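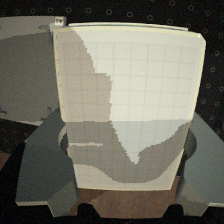
Who can apply?
Anyone who can bake bread at night and speaks simple English. We train you for 3 weeks.

Brevasen bakery needs two night bakers from October. The shift starts at 11 pm and you get 5 nights per week – never more.
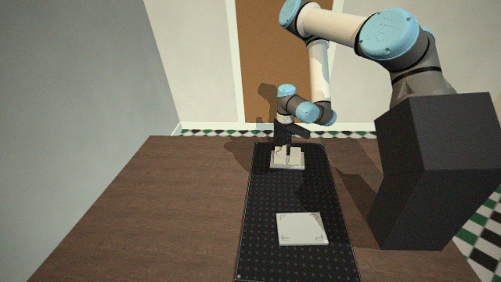
What we offer
A paid trial night, free work clothes and a room on Vrettos Street if you need it. The room is small but quiet in the daytime,

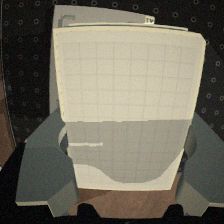 and the bus 181 stops near the door. Please write to Bohumila Baláž and tell her when you can start.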